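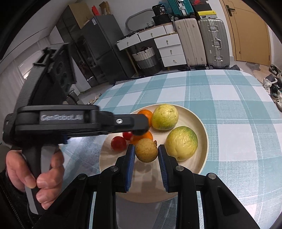

A fruit plate on the table is the last honest piece of furniture in a house. I mean a plate, out, where people walk past it, and not the drawer at the bottom of the fridge where good intentions go soft. My vote is for the mixed kind too. Oranges, a couple of red tomatoes at the side, big yellow things with green blotches, one small brown rough-skinned fellow with hardly any looks at all. On a cream plate, on a checked cloth. No styling. Tomatoes with the oranges, yes, I'll come to the tomatoes.

Flynn Pearce wrote in these pages in September that the fruit bowl is "clutter with vitamins" and should go in the cupboard with the fondue set. I've been annoyed since. Read it twice on the bus, missed my stop.

His case, quickly. Fruit left out goes bad. Fruit left out draws flies. Table is for eating on. And people who put fruit out are putting on a show for guests.

Flies, fine. Granted. In July you lose. Cover the plate with a dish towel or eat faster.

The rest I don't accept. Fruit goes bad wherever you put it, the only difference is wether you see it happen. I grew up in Hindlow with a grandmother who kept everything out on one plate, turned the oranges over every morning with her thumb, and whatever felt tired got eaten at lunch. By us. No discussion. When I moved to Bremlow I had a big new fridge and I threw out more fruit in one winter than she did in her life. Bags of it. Grapes I didn't remember buying.

Flynn will say buy less. Sure. Everybody should buy less. Meanwhile it's nine at night, you're hungry, you walk through the room, and what's at hand? If it's an orange you eat an orange. If it's crackers, well.

Now the show business. Most of the plates I know aren't in dining rooms, mine isn't. It's in the one room that does everything, coats, mail, homework, bikes in bad weather. A plate of fruit in a room like that isn't showing off to anyone. It's just where the fruit lives. 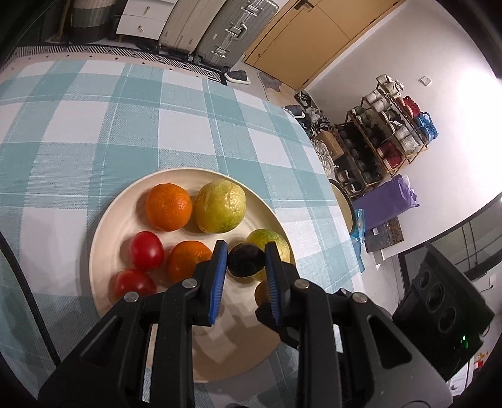 Vol. 86, Page 3

Look at a table like that one and tell me who the show is for. Pomelo and oranges and tomatoes on the blue and white check, and past the table there are suitcases standing by a drawer unit, a rack full of shoes, more shoes on the floor, a gray slipper on its own. That's a room people go in and out of. I'd trust fruit in that room over any lemon pyramid in a magazine kitchen, and I'd want the plate exactly there, in the middle of the room, so you grab one on your way out.

Plate, by the way, over bowl. I feel strongly. A bowl hides its bottom layer and the bottom layer is where the trouble starts. On a plate with a bit of a rim nothing rolls off and nothing gets burried. One layer, maybe one tomato leaning on another. You run out of room, you stop buying. There's your discipline, Flynn, and it didn't need a cupboard.

Tomatoes. Angus Kerslake at the Dradalden market has sold them to me for years and gets actual pain in his face if you say refrigerator. Cold kills the taste, he says, and my mouth agrees with him. So out they go, and if they're out they may as well sit with the oranges, there's one plate. A neighbor told me it's wrong to mix them, something about ripening. Could be. Mine don't last long enough to find out.

And have one odd thing on there. A pomelo takes up half the plate and needs a knife and twenty minutes and somebody to share it with, good. Or something small and dark you picked up at Zawadzka's because the label had fallen off. My kids won't touch a strange fruit if I hand it to them. Leave it sitting four days next to the oranges and one of them will ask can I have that. Works on me too.

Anyway. Flynn is welcome to come over, he can bring the fondue set. Plate's out. The oranges want eating by tomorrow.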